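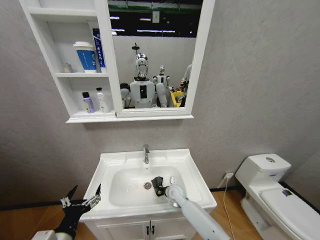

*Bathroom cabinet, with toothpaste and a lidded paper cup on the shelf.*

I had my first hearing test when I was 42, and I only had it then because my employer was paying and it came with a free morning off. I'd like to say I went along out of good sense, but I went along for the morning off. The test took less time than the bus ride to it. I sat in a booth, pressed a button whenever I heard a beep, and afterwards a very patient woman turned her screen towards me and showed me a line that sloped gently downhill towards the right. "It's been like that for a good while, I should think," she said, and offered me a biscuit.

I've thought about that sloping line a great deal since, and I've come round to an opinion that I'm going to set out at some length, so do put the kettle on. I think we ought to have our hearing checked as ordinarily as we have our eyes and our teeth checked. I think it should start in our twenties or thirties and carry on from there, with a card through the door to remind us, and I think the way we do it now is daft.

Consider how we treat teeth. From the time you're small enough to need lifting into the chair, somebody looks in your mouth every so often and writes it down. You get told off a bit. You go home and brush harder for a fortnight. If something starts to go wrong, there's a record of what your mouth was like before, and the dentist can compare the two. Eyes are much the same. In Markwood, where I live, there are three opticians on one short street, and I couldn't walk past Lefèvre's without going in to try on a pair of frames if you paid me. Going in is a pleasure. They've got nice lamps.

Ears get a clinic at the back of the health centre, down a corridor, past the blood tests. You get sent there when something has already gone wrong, and generally when your family have been complaining about the television for years. My mother held out until she was well past 60, and by then she'd quietly given up her choir, two friends with soft voices and the whole of the telephone. She called it getting fussy in her old age. We all believed her, too, which I still feel bad about.

What I mind most is the missing "before". When my mother finally had her test there was nothing to set it against. The audiologist was kind and thorough and had to work with one afternoon's worth of information about a pair of ears that had been going for decades. Had it come on slowly? Had one side dropped faster than the other? My mother didn't know. I wouldn't have known either. It's very hard to notice a sound you've stopped hearing, for the plain reason that you've stopped hearing it. I didn't miss the top notes of the blackbird in our hedge until the sloping line told me they'd gone, and then I missed them dreadfully.

Now, I know the arguments on the other side, and I don't think they're silly. The clinics are busy. The wait at ours was 17 weeks when my neighbour last asked, and she's someone who properly needs to be seen. If you sent every healthy thirty-year-old down that corridor, you'd have a queue out to the car park and the people who need help most would be stuck at the back of it. A friend who used to work on the reception desk there put this to me with some force over lunch at the Mulla, and I hadn't got a good reply until we were on to the pudding.

My reply, such as it is, is that a simple check needn't go anywhere near the clinic. The opticians could do it, and in some towns they already do. In Undville, where my sister lives, there's a quiet room behind the chemist's where you can have your hearing looked at while your prescription is being made up. It takes almost 20 minutes and you come out with a printed sheet. She keeps hers in the drawer with her passport. Most people who go in are told that all is well and to come back in a few years' time, and that sheet is the useful thing, I think, even when it's dull. A dull sheet from your thirties would be worth a lot to whoever is trying to help you in your seventies.

The other argument is that people won't come, and I have more trouble with that one. We're odd about hearing. I've known people who will happily discuss their bunions with a stranger on a train and go quite pink if you ask whether they caught what the guard said. Glasses have become something to show off - I own a green pair purely for parties - while hearing aids are still sold to us on the promise that they can't be seen. I don't blame the people selling them. They know what we're like. But I do wonder whether some of that shyness comes from meeting the whole business so late, when it arrives as bad news. If you'd been having your ears checked since you left school, the first small slope in the line might seem no worse than needing a stronger lens.

I go every other year now. I pay for it myself, grumbling, and the line has slid a little further since that first morning. I've moved my chair at the dinner table so my better ear faces the room, and I've started asking people to say things again instead of nodding and hoping. My sister says I should have done that years ago, and she says it nice and loudly.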